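Engate lounge reopens after a tidy-up, couch stays

The ground-floor lounge at the Finlow building in Engate is open again as of this morning, after being shut for most of August for cleaning and a bit of a rethink. Same room, less stuff in it. Doors 6 a.m. for residents.

The big question was the couch. Residents were asked back in the spring whether to keep it or put the money toward a new one, and 100 forms came back. Keep it, was the answer, by 22 votes. So the dark brown two-seater is staying, and the budget went on smaller things insted. Total spend for the room was $300, with the cushions coming out of that.
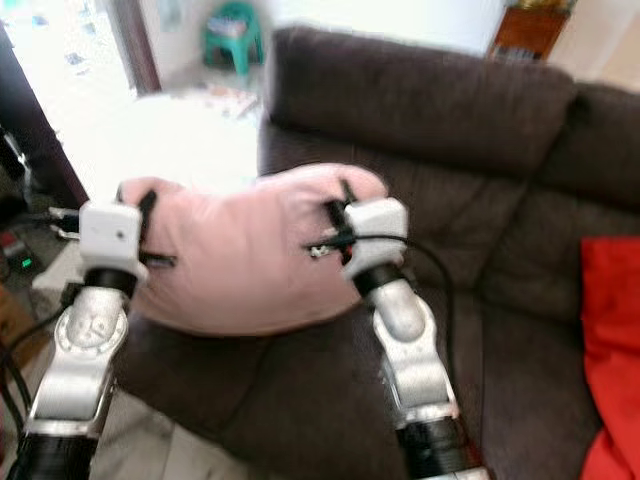
Pink was not everybody's pick. The Benjelloun shop on the corner, which supplied the soft furnishings, had offered a grey and a mustard as well. Pale pink won because the room gets a lot of brown and white and people wanted something lighter. There is a red one too, for contrast. Covers come off and can go through the machine on cool, no dryer please.

Couch cleaning is only half done. The seat cushions still have dark smudges, the kind a quick wipe won't shift, and Vutov Upholstery is booked to have a go at them with a proper fabric cleaner later in the month. The lounge will close for one afternoon while that dries. Notice to go up by the mailboxes.

Old magazines are gone, also the second lamp, also the box of odd chargers.

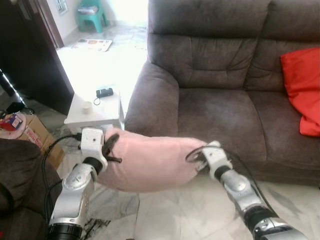

The little white side table stays next to the couch for now. Cups are fine on it, but please take them back to the kitchen when you leave. Teal stool is for anyone who needs a extra seat, put it back against the wall after. Go easy dragging anything across the marble tiles, they mark.

Still to come: a shelf for board games, and maybe a curtain, if there's anything left in the pot. Offers of games in good condition can be left at the Finlow front desk until 6 p.m. Jigsaws only if all the pieces are there.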